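Warum ich gescheiterte Versuche nicht mehr aus den Daten werfe

Seit ein paar Wochen streite ich mich mit halb Ustdale über eine Schublade. Also gut, über eine Schublade und über die Frage, was ein Roboter beim Nachahmungslernen eigentlich zu sehen bekommen soll. Die gängige Lehre kennt ihr ja: Man sammelt saubere Vorführungen, sortiert alles Verwackelte aus und trainiert auf dem Rest. Klingt vernünftig, habe ich selbst jahrelang so gemacht!

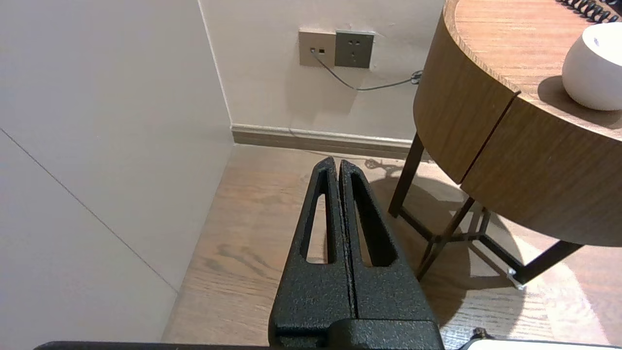

Im März haben wir bei Skelari dann 108 Vorführungen aufgenommen, alle mit derselben Aufgabe: Schublade am runden Nachttisch öffnen, wieder schließen. Davon waren 18 verkorkst. Abgerutscht, zu früh gezogen, am Möbel vorbeigegriffen, das ganze Elend. Früher wären die sofort im Papierkorb gelandet. Diesmal blieben sie drin, mit einem simplen Etikett, ab wann es schiefging und wie der Mensch am Steuer sich gerettet hat.

Was soll ich sagen, die Variante mit den Patzern war die bessere. Bei 100 Testläufen pro Modell blieb sie deutlich seltener ratlos vor dem Möbel stehen, und wenn sie danebenlag, setzte sie neu an (das andere Modell fuhr stur seine Bahn zu Ende, man möchte es schütteln). Ein kleines Ergebnis aus einem einzigen Zimmer, klar. Mir reicht es trotzdem, um meine Meinung zu ändern. 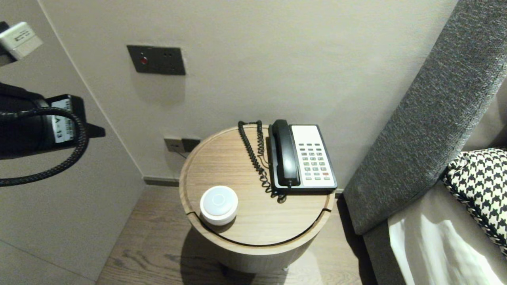
Und die Handkamera?

Da bin ich noch sturer. Viele Gruppen verlassen sich auf den Blick von oben und behandeln die Kamera am Handgelenk wie ein nettes Extra. Bei einer Schublade halte ich das für falsch. Von oben sieht man den Raum und die Tischplatte, prima, aber ob die Lade einen Spalt offen steht oder schon richtig draußen ist, erkennt man aus Greiferhöhe viel besser, und genau daran hängt doch die Entscheidung, ob man noch mal ansetzt.
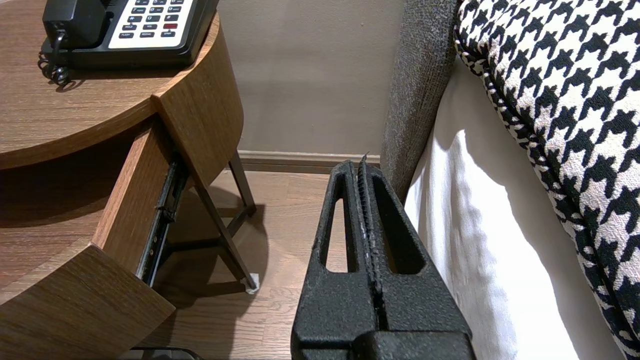 Gemma Rizzi hält dagegen, ich würde hier zwei Dinge vermischen: Vielleicht helfe gar nicht der Fehler selbst, sondern bloß die Korrektur danach, und die könne man auch gezielt aufnehmen, ohne auf Pannen zu warten. Guter Punkt, und er ärgert mich, denn getrennt haben wir das nie. Dafür bräuchte es mindestens 3 weitere Datensätze und jemanden mit sehr viel Geduld am Steuer.

Nur glaube ich nicht, dass gestellte Pannen echten gleichen. Wer absichtlich danebengreift, greift irgendwie ordentlich daneben. Die echten Ausrutscher sind krumm und zögerlich, und von diesem Zögern will ich, dass das Modell etwas mitbekommt.

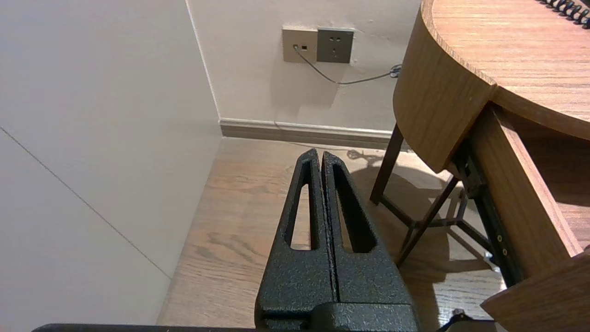 Soll man jetzt also einfach jeden Müll mittrainieren? Auf keinen Fall, ohne Etiketten lernt das Modell den Fehler gleich mit. Wir hatten einen Lauf ohne sie, und der war schlechter als alles andere, was wir an dem Nachttisch probiert haben.

Mein Wunsch an alle, die gerade Daten sammeln: Hebt die Patzer auf und schreibt dazu, wo es gekippt ist. Löschen könnt ihr sie später immer noch. Als Nächstes kommt bei uns das Modell dran, das nur die Korrekturen sieht, und Gemma darf die Auswertung machen.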